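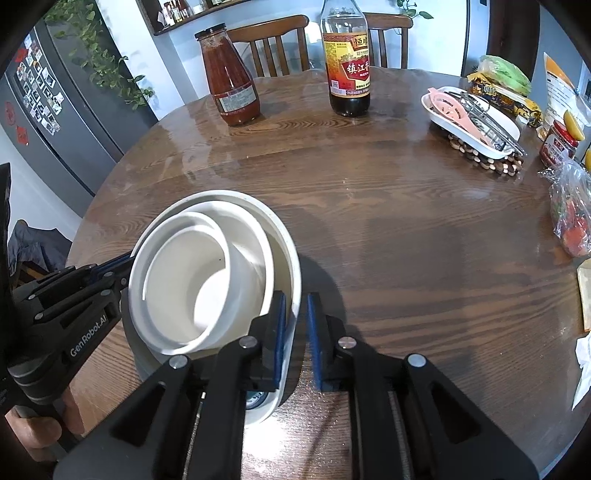 Home Recording Rules: Frequently Asked Questions

Tostgate Household Manipulation Program
Last revised 2021-09-12

Who must follow these rules?

Every person who records household tasks with a hand-held gripper on behalf of the Tostgate program must follow them. They apply equally to staff, to paid contributors working in their own homes, and to partner sites in Trostley. A contributor who has not signed the current edition may not submit recordings.

Do I need to clear the room before I record?

No. The program asks for homes in their ordinary state. Food, bottles, packaging and kitchen tools may stay on the table during a session. Please remove only the items listed in the next answer.

What must be removed?

Medicines, open flames, sharp knives that are not part of the task, and anything that shows a name, street address, account number or identity document. Mail should be placed in a drawer. Brand labels on food products do not need to be covered.

What about family photographs on a refrigerator or wall?

Photographs in which a face can be recognized should be taken down or turned over before recording. If this is not practical, mark the session "Faces in background" on the upload form. The privacy desk, headed by Dagmar Jelínek, will blur them before the material is released to any project team.

May another person be present?

Yes, provided that each adult has signed the household consent form. A hand or arm that enters the view does not make a recording invalid. Children may not take part, and recording must be paused when a child enters the room.

How should stacked dishes be handled?

Take hold of the rim with one finger on the inner side and one on the outer side, and close the gripper slowly. Bowls may be nested when the task sheet calls for it, but no more than 3 may be moved together. Contributors must not lift ceramic or glass items more than 70 centimeters above the table or floor. If a stack begins to lean, lower it, release it, and start the task again.

Must dishes be empty?

For any task that involves lifting or carrying, yes. Liquids may be present in closed bottles. Pouring tasks have a separate task sheet and may only be assigned by a site lead.

What checks are required on the gripper?

Before each session, confirm that both finger pads are firmly attached, that the pivot screws are tight, and that the fingers open and close without catching. Pads must be wiped with a damp cloth and mild soap before they touch anything used for eating. A gripper with a torn pad must be returned. Tape repairs are not accepted.

Are the dishes safe to use afterward?

Items touched by the gripper should be washed before they are used for food. Chipped or cracked items should be thrown away and reported. The program pays for breakage when the report reaches the site lead within 3 working days.

How long may a session last?

A single session may not exceed 80 minutes, including breaks. Contributors who feel pain in the wrist or thumb must stop at once and inform their site lead. Sessions stopped for this reason are paid in full.

Can I delete a recording?

You may delete any recording before upload without giving a reason. After upload, send a written request to the privacy desk with the session number. Recordings already included in the Havlíček training set are removed at its next revision.

Whom should I contact?

Questions about equipment: Vendula Hrubý, Equipment Room 163.
Questions about consent and privacy: Dagmar Jelínek, Privacy Desk.
Questions about payment or breakage: the site lead named on your task sheet.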